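Buying the second arm first: an equipment planner on simulation, spare parts and a slow budget

The operations lead at Namemow keeps the equipment budget in a single spreadsheet with 83 rows. The company, based in Plallcombe, develops kitchen automation for staff cafeterias and care homes. It has one working cell on the floor, another planned for July, and a purchasing process that the operations lead describes as "slow on purpose."

We met in the company's front office at 8 in the morning, before the test shift came in. I had asked to talk about how a small firm decides what to buy, and in what order. The spreadsheet was already open.

"People look at the price of the arm and think that's the project," the operations lead said. "The arm is one row. Then you have the mounting, the safety work, the fingers, the cabling, the floor, the person who has to be trained. Most of those rows don't have a quote next to them when you start."

The first cell went over budget. The arm arrived at the price quoted, but the counter it was meant to stand on had to be rebuilt, and the electrical work was done twice. The company also bought a storage unit for utensils that turned out to be out of the arm's comfortable reach. It is now in the hallway, holding printer paper.

"We measured the room," the operations lead said. "We didn't measure the job. Those are different measurements and we only had a tape for one of them."

Since then, every proposed purchase has to go through simulation before it goes to a supplier. The engineers build a kitchen on the computer, put an arm in it, and run the tasks the customer has asked for. Cups and bowls are moved around between runs. Counter heights get changed. If a layout doesn't work there, no money is spent on it.

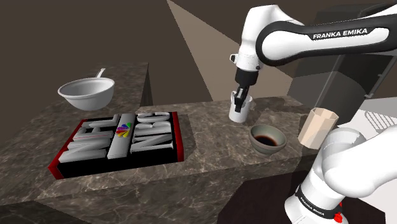
The operations lead was careful about what this does and doesn't settle. "Simulation tells me about reach and clearance. It tells me if the elbow is going to end up somewhere stupid. I trust it on that. I don't trust it on grip, or on what happens when a cup has soup down the side. For that you need real cups and somebody with a mop."

So the budget has two stages. The first covers engineering hours and computing, and it is small enough to be approved inside the department. The second covers hardware and needs a written case. Between the two there is a list of 11 questions, most of them dull. Can the arm get to the back of the counter? Who cleans the gripper, and how long does that take? What stops if a finger breaks on a busy morning?

That last question changed how the company buys. For the new cell, the request included spare fingers, a spare cable set and an extra emergency stop from the beginning. In the first cell these had been left for later. When a cable failed, the replacement took 4 weeks to arrive, and the cell stood still the whole time.

"I had a very expensive arm waiting for a cable," the operations lead said. "So now spares go in on the first order. Finance doesn't love it, but they remember the cable."

There was also the matter of whether to buy at all. Namemow looked at leasing through Visitz, an equipment finance firm, and went a fair way into the paperwork. The monthly payment was manageable. The trouble was in the terms on modification — the company drills, clamps and bolts things constantly, and the lease wanted the equipment back as delivered.

"It would suit a place that has its process settled. We don't. Ask me again in a couple of years."

In the end the second arm was bought outright, and the money came partly from postponing a vision system. The integration work went to Au, a small contractor that had already wired the first cell. Two other bids were cheaper. The operations lead chose Au on the strength of the documentation it left behind last time, which ran to 69 pages and had been used nearly every week.

I asked what a cafeteria operator with no engineers should budget for. The answer was time.

"Put a person's hours in the plan. Real hours, with a name on them. If you can't say who's going to look after this thing in the morning before service, you're not ready to get quotes. Spend the money on somebody watching your kitchen for a week and writing down what gets picked up and where it goes."

The request for the second cell has been approved, with one row still open. It is the flooring. The supplier wants to see the final position of the base before giving a price, and the engineers have moved it again, by the width of a hand, to make room for a tray.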